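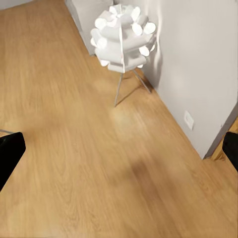 Wrist cam, sim, gripper open. Floor lamp by the wall, tripod legs.

# Lilstead thin-leg fault set

Last updated: November

Sim episodes from the Lilstead house, kept because the planner did something bad near thin legs. Tripods, floor lamps, anything on skinny metal. Most sets throw these runs out. We kept them.

Not a training set for good behavior!! If you mix it into the Priltent nav data without filtering you will teach the arm to clip furniture. Somebody already did that once, took us most of a week to find it.

## What went wrong

Base planner (Gwilliam, the build before the collision patch) makes its obstacle map from depth. Legs thinner than one map cell got averaged into the floor behind them and dropped out. So the planner sees the top of a thing, maybe, and open floor underneath it. Then it plans a path through the legs.

Worse with lamps. A big bulky shade shows up fine, so the map has a blob floating over nothing, and the cleanup step deletes floating blobs as noise. Whole lamp gone. That cleanup step was on by default, it shouldn't have been.

Second problem, separate: contact stop was set at 80 N in the sim config. Should have been 60. Light stands go over well before either one, so fixing the number does not fix the fault. Fix it anyway.

## Contents

- 1,597 episodes total
- 305 with a contact flagged by the physics engine
- the rest are near misses or clean passes, same start poses, for comparison

Each episode folder has:

- rgb and depth, wrist view plus the higher view
- base pose and arm joints
- planner map at every replan (big files, skip them if you only want video)
- contact log, can be empty
- notes.txt, if whoever reviewed it wrote anything

Rooms are all from one house model. Wood floors, pale walls, which is close to the worst case for a gray metal leg. Don't read the rates here as general.

## Labels

`clean` no contact, kept its distance
`near` no contact, inside the margin
`touch` contact, object stayed up
`topple` contact, object went over
`unk` reviewer couldn't tell, or the log disagrees with the video

Labels were done by hand, one pass, one reviewer per episode. Expect mistakes between near and touch. If it matters to you go by the contact log and ignore the label.

Attic bedroom is the room to look at first if you're debugging the map. Camera tripod standing out in the middle of the floor, three thin legs with a low brace, long pan handle sticking out to one side. The handle is its own trap, the footprint check only looks at the legs. 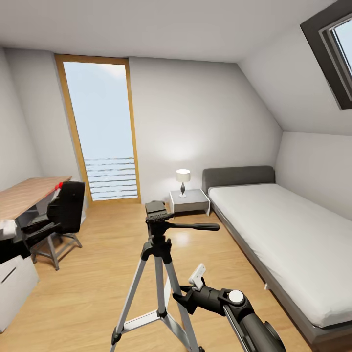 ## Known problems

- depth is too clean. Real sensors do worse on thin shiny legs, so the real fault rate is probbaly higher
- timestamps on the contact log run one step behind the video
- some early episodes have no planner map, the writer crashed. Folder is there, file isn't
- mirrors not modeled

## Before you run on hardware

Do not run the old Gwilliam build on the Tavholm base with people in the room. Turn off blob cleanup, set the contact stop to 60, slow the base down. Keep a hand on the e-stop the whole time. Patched build has a leg check that holds thin returns for several replans before it drops them, it helped alot in sim but has not been signed off for the real arm yet.

Bugs go in the Priltent tracker, tag `thin-leg`. Attach the planner map or we can't do much with it.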